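Peindre sur photographie en maternelle : le protocole Takix

Par Burgi Imhof

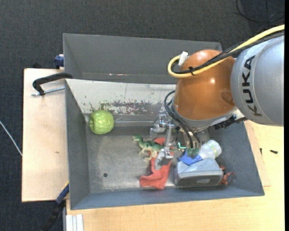

Le support compte davantage que la peinture. Un tirage brillant repousse la gouache, qui s'écaille au séchage ; un papier mat à grain fin l'accepte en une couche, à condition de limiter l'eau. L'atelier Takix, à Jena, travaille depuis février sur ce point avec des enfants de trois à cinq ans.

Chaque portrait est tiré en gris clair, contraste réduit, puis fixé sur carton par les quatre coins. L'enfant reçoit 3 couleurs et un pinceau plat. Aucune consigne de sujet n'est donnée. La séance s'arrête quand il pose le pinceau.

Eustaquio Contreras, responsable de l'atelier, a conservé 179 feuilles, classées par âge et par durée de séance. Les plus jeunes recouvrent d'abord le visage ; chez les aînés, le fond est traité en premier et les contours du corps sont souvent respectés.

Reste la conservation. Les feuilles sèchent à plat, sous buvard, puis passent en pochettes sans acide. Les rouges de la première série ont déjà viré. Un second lot, sur papier coton, est en cours de tirage.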